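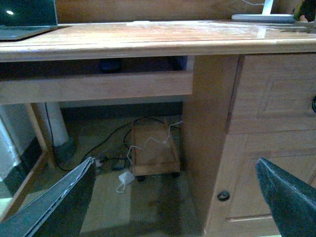
2021-05-07, progress note to Divitz on Zaraver, second grant period. Evie Hollis for the Drasside team.

Short one, sorry, submission window is tight.

Where we are: hand-guided demos at the desk station are running. Operator holds the gripper, does the task, we log fingers and wrist view together. Over 2,000 demos in the log. Remote-control side (the Fang rig) slower, lag still bothers people on the fine moves.

Desk task set is now fixed. Laptop and mouse stay up top, operator works around them. Start poses vary from demo to demo, that was the main ask from the last review.

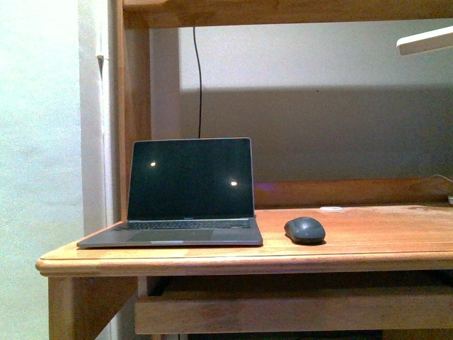
Marit wrote back on the draft that hand-guided demos alone won't satisfy the review panel, and that she wants the same tasks repeated by remote control before we claim anything on transfer. Fair. Added to the plan, costs us 2 weeks.

Trouble spots: tight gaps between wood panels, anything with cables hanging near by. Wrist view gets dark in there and operators slow down, or back out and start over. We keep the restarts in the log but tag them. 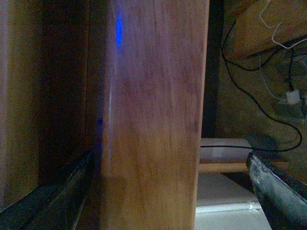
Can the restarts be used for training? Only the part after the last back-out, for now. The full runs go in a seperate set until we have a policy trained on the clean ones to compare against.

Operator training down to 20 minutes per person. Most of that is learning not to swing the wrist. New grip helps, old one pulled to the left.

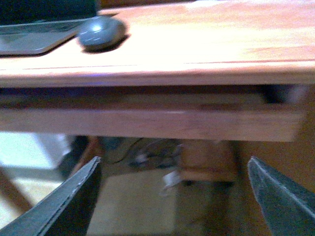
**Next period**

- Repeat desk set on Fang, same start poses
- Fix the lag, or at least log it per demo
- Low reaches under the desktop, hand-guided first
- First trained policy by end of June

Budget on track apart form finger pads, we go through them faster than planned. Asking to move the unspent travel line to parts. Need a yes on that before we reorder.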